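March, and still cold enough for socks in the kitchen. I was up at six with big plans to do the taxes and instead I spent the entire morning thinking about table settings, so there you go.

It started with the drawer. I went in for a teaspoon and the whole thing jammed (again!) because the pie server had turned itself sideways, and by the time I'd worked it loose I figured I might as well empty it. Out came the lot. Birthday candles, a corkscrew I thought I'd left at the old place on Tanner, takeout chopsticks, and the good flatware all mixed in with the camping stuff. I've been meaning to sort it since Christmas. I put the good pieces back in the front and the camping things went in a bag for the garage, and then of course I had to try the new look on a table, because what's the point otherwise?

I'm so pleased with the black placemat. I went back and forth on it for weeks, thinking black would be gloomy and show every crumb (it will show every crumb), but the wavy edge saves it, it's almost a little frilly. And the pale yellow plate on top! I love that plate. It has a little cartoon figure in the middle, so you get a surprise when you finish your toast. Then the fork, copper colored, which goes with the yellow so much better than plain silver ever did.
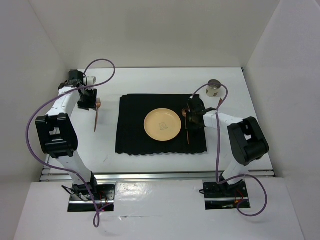

Rui Aguiar says a dark mat only works if the napkin is light, and that I should quit buying forks until I own a decent set of napkins. He's got a point about the napkins. Mine are from three different sets and one has a scorch mark from the time I tried to iron it dry ten minutes before dinner. He also thinks the fork goes on the left no matter how casual the meal is, and I told him that at my house the fork goes wherever there's room -- he didn't laugh.

So now I'm looking at napkins. Borodard has a linen pack for $30, cream or oatmeal, and I can't tell the two apart on my screen. Grendaso has cotton ones for $13 but they look thin. I'll probably end up with the linen and complain about the ironing.

Lunch was leftover soup, eaten standing up, out of a mug. So much for the table!

Still to do: wipe out the drawer before more stuff lands in it, find the other box of candles, call Mom back about Easter. And the taxes. I got the folder out and put it on the chair, and that's as far as it went. Tomorrow, right after coffee.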